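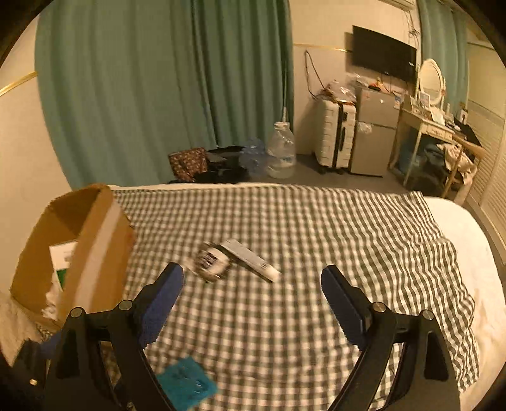 Sorting Small Things: Pictures from the Project Year

Robotics Club Bralside, project group "Gripper"

Welcome to our gallery. We are a student group at the Bralside school in Brakden, and in this school year we are working with hand-held grippers. A person holds the gripper, picks up everyday objects and puts them in a box, and a small camera on the tool records how it is done. Later our robot arm, which we call Sisteck, should learn from these recordings. Our goal was 500 good recordings before the summer break. At the moment we have 493, so please excuse us if we are a little proud already.

The texts are written by Malte Ehlers, with corrections by Mareike Harms. Click on a picture to see it larger.

The first evening in February
Our teacher Mrs. Harms explains the task. At this time we believed that closing two fingers around a tube of cream is easy.

Finger number one
Bastian Schmieder with the first finger from the printer. It broke at the pivot on the same evening. He keeps it in his pencil case.

Pins
We changed from plastic pins to metal pins. The joints have less play now, and the fingers close at the same point each time. Bastian had to drill all the holes again, with much patience.

Pads
Three kinds of pads were tested by Theda Steinbach. The hard ones let everything slip. The very soft ones were torn after some days. The middle ones have stayed on the tool until today.

The list on the wall
Every recording gets a line: object, start position, who was holding the gripper, good or not good. The last line on this page of the list is number 400. The handwriting is from several persons and not all of it can be read, which made some work for us afterwards.

Practicing slowly
Theda shows the new members how to move. The hand should go to the object in one calm movement, wait a short moment, and then close. If you move too fast, the small objects become blurred in the recording and the program cannot find them anymore.

Soft ground
Picking from a table is one thing, and picking from a blanket is another. The object sinks in a little and the fingertips push the cloth together before they reach it. We had many recordings with a fold of fabric between the fingers and no object.

Patterned cloth
A checked pattern is difficult for our program. It sees edges everywhere. Malte (this is me) wanted to leave these recordings out, but the group voted against me, and I must say they were right. People have patterned cloths at home.

Shiny packets
Small packets with a crinkled surface reflect the lamp, and with each movement the bright spots are in another place. Bastian wrote a filter for it. It helps in the daytime and is still weak in the evening.

Visit at Lindemann
The company Lindemann invited us to see their packing hall. We were allowed to ask everything we wanted. Mr. Lindemann junior tried our gripper himself and dropped the same tube again and again, and after that he was very friendly to us.

Cake break
Baked by Gisela Steinbach, the grandmother of Theda. She also lent us objects from her bathroom cabinet, and has received all of them back.

Cables
Mrs. Harms under the table, looking for the one loose plug. Found at 6:40 in the evening.

Watching the recordings
This is the part with the most hours. All together we watched 2,134 short clips and decided for each one if it is kept. Two persons look at each clip, and when they do not agree, a third person is asked. Snacks are permitted, but away from the keyboard.

Sisteck tries it alone
The first attempt of the arm with our own data. It went to the correct place, closed too early and pushed the tube from the table. We were still very happy and made a lot of noise, and the chess group next door came to ask what had happened.

Group picture
From left to right: Bastian, Theda, Mrs. Harms, Malte.

If you would like to join the group, you are welcome in the technology room after the last lesson. Previous knowledge is not needed, and we have a second gripper which needs a hand. Questions about the pictures can be sent to Mareike Harms through the school office.

Back to all galleries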